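How Does a Robot Learn to Tidy Up?

Think back to when you learned to tie your shoelaces. Somebody probably showed you, and then showed you again, and very likely again after that (grown-ups can be wonderfully patient when they want to be!). Robots that learn need showing too, only they need a great many more goes than you did. Each go is called an example.

At Presstead, a team led by Babatunde Olaniyan is gathering examples for a learning robot called Clirketti. People do everyday jobs with their hands while a camera, looking down from about where your eyes would be, records everything they do.

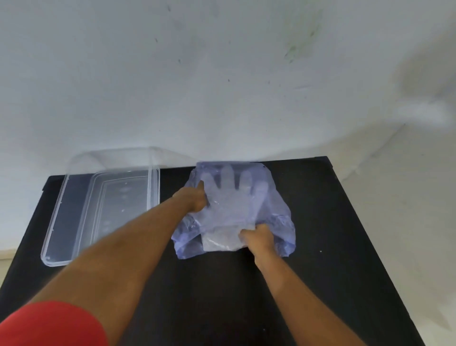

Two hands at work with a thin plastic bag and a folded plastic bundle.

Now, you might think a bag is the easiest thing in the world. But have a good look at one next time you're in the kitchen. It crinkles, it flops, it sticks to itself, and if it's see-through you can hardly tell where the bag stops and the table begins. A wooden block always keeps its shape, but a bag has a new one every time you touch it. Disposable gloves are just as tricky, with all those floppy fingers!
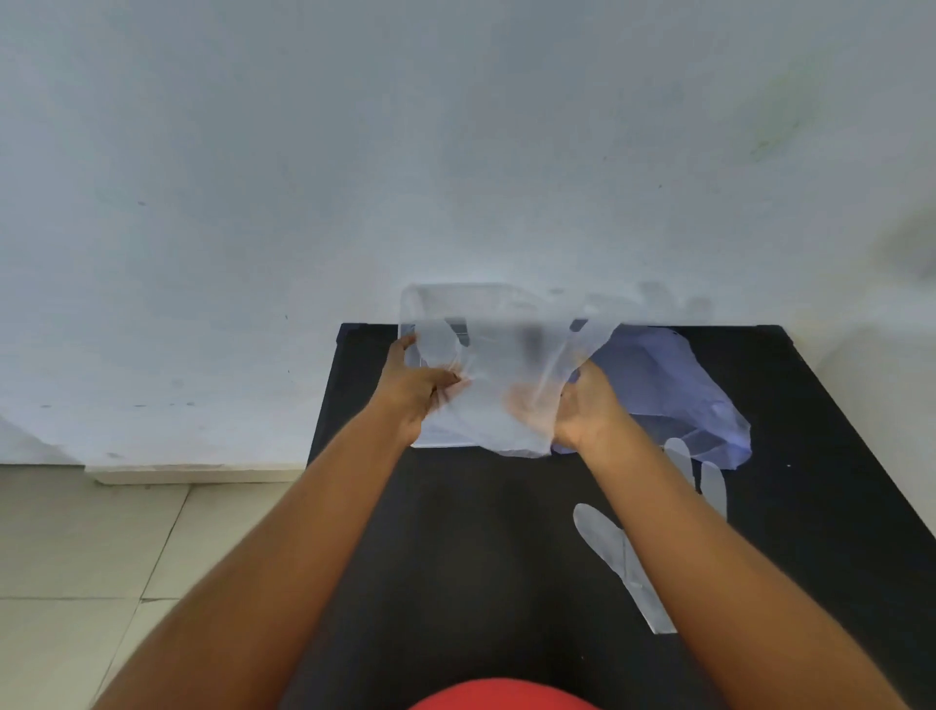

So the team does the same sort of job over and over, and they don't mind a bit if it goes differently each time. A robot that had only ever seen one tidy bag would be terribly puzzled by a messy one. The goal for this job is 250 examples, and by August they hope to have reached 319.

Afterwards, a computer program looks through all the examples for patterns, such as where the hands go when the plastic slips or folds over. Then Clirketti has a try. The first tries are usually rather wobbly, and that's all right, because yours probably were too.

Contact Presstead | © Presstead Learning Pages | Back to top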